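Inicio Programa Apuntes Mapas Contacto

Curso de iniciación a la orientación - Club Mundel
Apuntes de la sesión 3: la carrera de distancia larga
Tiempo de lectura: 4 minutos

Bienvenidos otra vez, y gracias a los que os quedasteis a recoger las balizas el último día, que con aquel barro tenía su mérito. En la sesión anterior vimos el sprint y la media, y quedó pendiente la prueba que a mí, lo confieso, más me gusta: la larga. Los apuntes los ha repasado Erlinda Cabrera, así que si encontráis algún error será de los que añadí yo después.

1. Qué tiene de particular

En la larga el trazador nos regala tramos largos, y un tramo largo quiere decir elección de ruta. Entre un control y el siguiente puede haber más de un kilómetro, con una loma en medio, y toca decidir si subimos, si rodeamos por el camino o si buscamos algo intermedio. Antes de arrancar, mirad el tramo entero y empezad por el final: ¿cómo voy a entrar al control? Luego se va hacia atrás, hasta donde estáis.

2. Comer y beber en carrera

Trinidad Manalo os hablará de esto con más calma en julio, pero adelanto lo básico. El desayuno, el de siempre y con tiempo de sobra para digerirlo. En una carrera que se alarga conviene llevar algo que ya hayáis probado entrenando - un gel, unos dátiles, lo que os siente bien - y parar en el avituallamiento aunque vayáis con prisa. Para después, agua, algo salado y fruta.

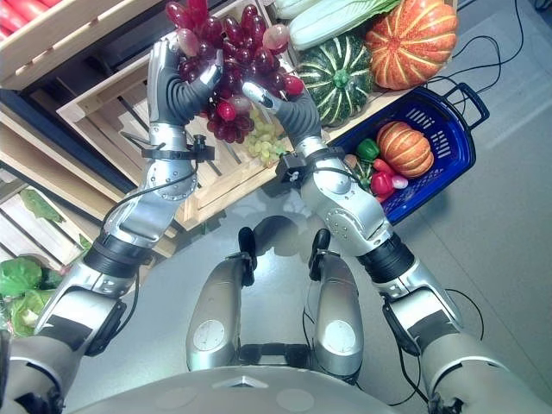

Racimo de uvas oscuras, junto a un cajón de madera clara.

3. Un ejemplo: el tramo 4 de Dallano

Sacad el mapa de Dallano, el de escala 1:10.000. El tramo 4 cruza el barranco casi en diagonal y tiene dos opciones razonables. La directa baja al arroyo y vuelve a subir por un bosque bastante sucio (fijaos en el verde, que ahí es del medio). La del norte añade 600 metros, casi todos por pista, y os deja en un cruce estupendo para atacar el control.

Gerardo Catacutan fue por la directa y Mylene Catacutan por la pista. Salieron con pocos minutos de diferencia y todavía discuten en casa cuál era mejor. Mylene tardó 28 segundos menos, pero Gerardo insiste en que perdió tiempo en la entrada y no en el barranco, y mirando los parciales algo de razón lleva. Me interesa que veáis las dos cosas por separado: la ruta y la ejecución. 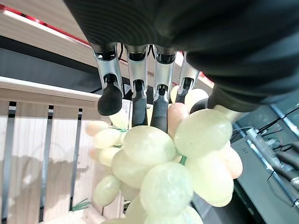

Foto: archivo Caltwood

4. El punto de ataque

Ya lo hemos nombrado, pero vamos a detenernos un poco. El punto de ataque es un elemento claro, fácil de reconocer y cercano al control: un cruce, una esquina de cercado, una roca grande y aislada. Hasta él se puede correr rápido, con brújula gruesa. Desde él se baja el ritmo, se toma rumbo fino y se cuentan pasos. A los que empezáis os pido que no lo elijáis a más de 200 metros de la baliza.

Rhea Sarmiento me preguntó qué hacer cuando no hay nada claro cerca, y es muy buena pregunta. Entonces buscamos una línea de parada, algo que nos avise de que nos hemos pasado (un muro, un camino, un cambio de vegetación), y entramos con paciencia.

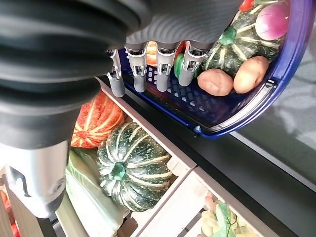
Y si aun así nos perdemos, que nos pasará a todos, lo primero es pararse. Orientad el mapa, pensad cuál fue el último sitio en el que estabais seguros y, si no cuadra nada, volved a él. Duele en el orgullo, ya lo sé, ¡pero suele doler bastante menos que dar vueltas entre jaras!

5. Para la próxima sesión

Dibujad sobre el mapa de Barredo dos rutas para cada tramo largo, con su punto de ataque marcado en rojo, y apuntad al lado cuál escogeríais si fuerais ya cansados. Traed brújula y zapatillas con taco, y la pinza electrónica los que la tengáis. Quedamos a las 9:30 en el aparcamiento de arriba, el que está pasada la fuente.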